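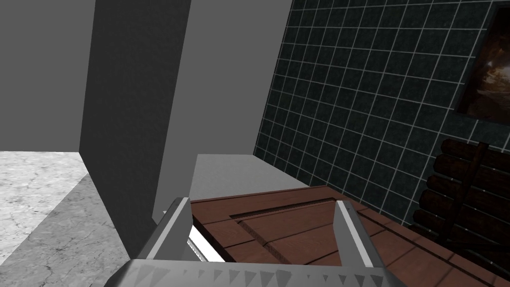 What is a facing-page edition?
A book of poems with the original on the left and the translation on the right, so the reader can go back and forth whenever they like.

Say that slowly. Half the room will know, half won't. Then hold up Vetar.

Opening

Thanks to the Usasthorpe library for having me. Short version of who I am - edit poetry at Piras, six titles so far, four of them bilingual. Don't do the long version.

Read first poem of Vetar, English only. Pause. Then read the first four lines in Finnish, badly. People laugh, fine.

Ask: who listened differently the second time?

Vetar, quick background

Hanne Heinonen wrote it over one winter, started in February, mostly on night shifts at a bakery. 16 long poems. Conall Buckley translated. They'd never met, all by email, and he kept every one of her replies. Print run 800, which for us is big.

Her lines are short. Finnish packs a lot into one word, English needs three or four. So right away the two pages dont match. Left page looks like a ladder, right page looks like a paragraph that got lost.

Conall's first draft kept her line count exactly. Every line had to carry its load and some of them ran right off the margin. Second draft he broke lines wherever English wanted to. Read nicely, but you couldn't follow across the gutter any more.

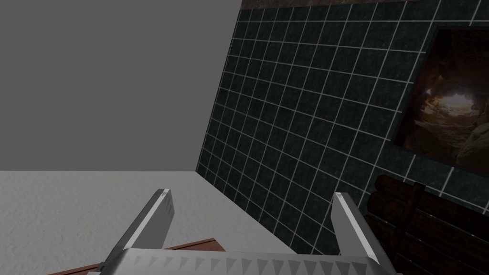 What we argued about

Line numbers. I wanted them, Hanne hated them. Said it made her feel like homework. We left them out. Still not sure.

Type size. The English was 3,648 words, the Finnish 2,236. Same size type on both sides and the Finnish pages look half empty. Designer wanted to bump the left side up a point. No! Looks like shouting. We let the white space be.

Which side goes first. Original on left is the habit. Conall asked for his on the left, half joking I think. Worth mentioning, gets a good question later.

(Slide change. Water.)

The bread poem. Read both versions of the last stanza. Draft one has "the dough forgives the hand". Hanne wrote back that dough does no such thing, the word is closer to "gives way". Conall changed it to "the dough lets go of the hand". Smaller, plainer, much better.

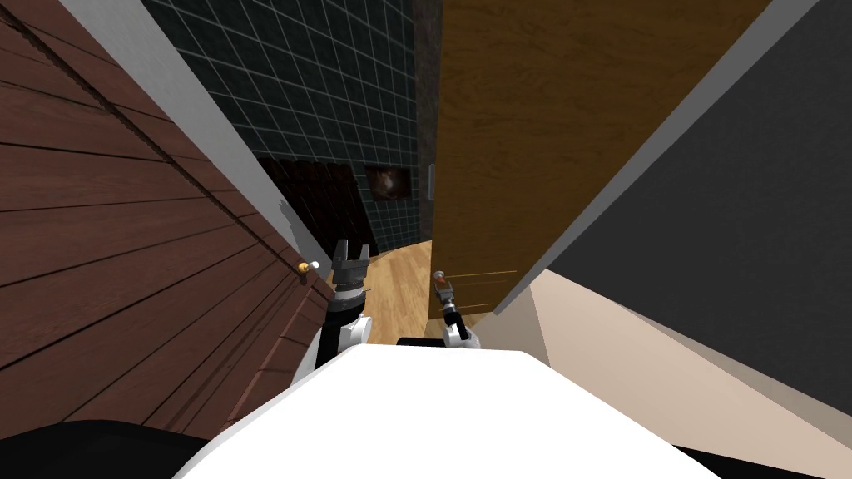
And that change only happened because the Finnish was going to be sitting right there beside it. He told me so. With a plain English edition he'd have kept "forgives" because it's the prettier line and who would check. With the original on the left, somebody's aunt will check.

Dont skip this bit, it's the heart of the talk.

Other side of it - it can make a translator timid. Dorkar, the one we did before Vetar, is a bit like that. Very faithful, kind of stiff. My fault as much as anyone's, I kept pencilling "closer?" in the margin. Own up to this.

If running late, drop Dorkar, go straight to the reading. 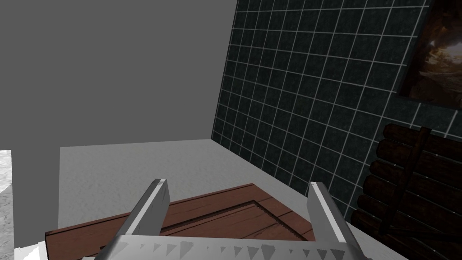
Open gripper, computer render.

Reading and questions

"Second Oven", both languages. Ask if there's a Finnish speaker in the room, let them do the left page if they want to. Have the book open at the ribbon beforehand, I fumbled it last time.

Likely questions:

Do you need to know the language to edit it? I don't, much. I have a reader for that, and I ask dumb questions.

Costs? More paper, two permissions, two proofreads. Nearly doubles the proof time.

Favourite facing-page book? Have an answer ready!! Went blank last time.

Books on the table by the door, cash or card. Mention mailing list sheet. Thank the libary again, give Conall's apologies, he's teaching tonight.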